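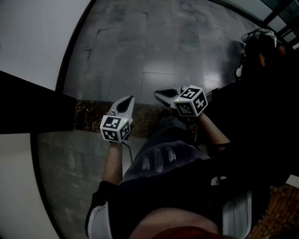 Pair of hand-held grippers over gray stone tile.

Print this message | E-mail this message to a friend

We use cookies to remember your list settings. By continuing to read the archive you agree to this.

Kullura list archive
Subject: Re: The 315 lives and where everybody is in them
From: Fatima Akinola

Dear all,

I have let this sit overnight, as the list rules ask, and I am still cross, so I may as well send it.

Ebuka wrote:

> Friends, after a long study of the Pritik tables I am now sure that the
> soul's full course is 315 lives and that the number is fixed. You do
> not get extra. You cannot hand any back. The first lives are spent
> learning to want things and the last 15 are spent learning to stop.
>
> I have done the working for most of the regulars here, using birth
> times where I had them and temperament where I didn't. I won't post
> the whole thing because some people may find it hard. I will only say
> that several of us are in the last 15 and that it shows in how they
> write to the list. Others have a long road ahead and should take heart,
> and perhaps post less until they have walked more of it.
>
> If you want your own number, write to me off list.
>
> Ebuka Ojo

So I wrote to him off list. I am on life 41. Ebuka, I learned in the same message, is on life 312.

I want to be fair about this. I have known Ebuka a long time and he did drive me home from the Clavton gathering in the snow, in December, with the heater stuck on my feet and the window stuck down. If that is what 312 looks like, it has its good side. He also told me for the whole drive that my aura was "mostly elbows." So I can believe in the last 15, but I would like to see the part about learning to stop.

My first trouble is with the tables. The Pritik tables, for the newer people, came through in trance to a retired piano tuner and were typed up later by somebody who had not been in the room. The typed copy is the one we all use. In that copy the line about the course of lives reads "315 or as many as are wanted." I have it open next to my tea. Ebuka's reading takes the first half of the line and drops the second, and the second half is the one that would let the rest of us breathe. If you can have as many as are wanted, then there is no last 15, and a person on life 41 may be there by choice, the way some people stay in the shallow end because that is where the snacks are.

He will say the second half is a typing error. He has said so before. But when I said the bit about goats was a typing error, I was told the tables have no errors, only readers who are early in their course. I can't see how both of those can be true, though I suppose it may come clear to me in a couple hundred lives.

My second trouble is temperament. Birth times I will accept. I don't know how my birth time leads to 41, but I don't know how my boiler works either and I still wash. Temperament is another matter. Temperament, as far as I can tell from what I was sent, means how often a person has disagreed with Ebuka Ojo. I asked around among the people I'm in touch with. The ones who say "thank you, this was beautiful" under his posts are all well past 200. The man who asked for a source is on life 9. I hadn't known they let you have e-mail on life 9.

Now, to be practical, because I was asked to be. Some of you have written to me worried about your numbers. One lady got a 310 and has started giving away her furniture. Please don't. Please at least keep a bed. Even if the course really is 315, she has several more lives coming after this one, and whoever she is next is not going to thank her for the armchair being gone, and whoever she is now needs somewhere to sit. If you got a low number and feel foolish, I would point out that the tables say the young soul "laughs at the door of the temple and is let in anyway." I like that line better than anything said about the old souls, who mostly seem to be standing in rivers.

About the evening reading. It was agreed in the summer that we would go through the Yusuf letters next, not the tables. They are shorter, they are kinder, and there is no arithmetic in them. I see from the latest notice that the tables have crept back onto the schedule, with Ebuka leading, and that we are asked to sit in order of number, oldest souls nearest the heater. I will be bringing my own blanket and sitting where I sat last year. If someone on life 290 wants that chair they can explain to me how wanting it fits with their stage.

I am not asking for him to be told off. He does a lot for this list, the archive would be a heap without him, and when my sister was ill he lit a candle every night at 3 and sent me a note each time to say so, which did wake me up, but I have kept the notes. I am asking for the numbers to be kept private, for nobody to be told to post less, and for the whole line to be quoted when the line is quoted. I'd also like the goats looked at again.

One more thing. Ebuka, you sent me the working for my own chart and I have been over it with a pencil. You carried a ten wrong in the second column. Done properly it comes out at 314, and I would like the chair.

Yours from whichever one this is,
Fatima

Get the Kullura digest by e-mail. Enter your address and we will send you the month's messages. Unsubscribe whenever you like.

Print this message | E-mail this message to a friend

Reader comments (4)

riverstander
I am the 310 with the furniture. I got the armchair back. My nephew had already put a cat on it so now I have the cat as well.

Ebuka Ojo
I have checked the column and Fatima is right about the ten. But the temperament figure has to be adjusted after the message above, so it comes to 38. The chair by the heater is for those with bad knees and always has been. The sitting order was a suggestion.

life9
Still waiting for that source.

Marrowfat
Does anyone have the Yusuf letters in large print? Mine are the small blue ones and I can't make out anything after the second greeting.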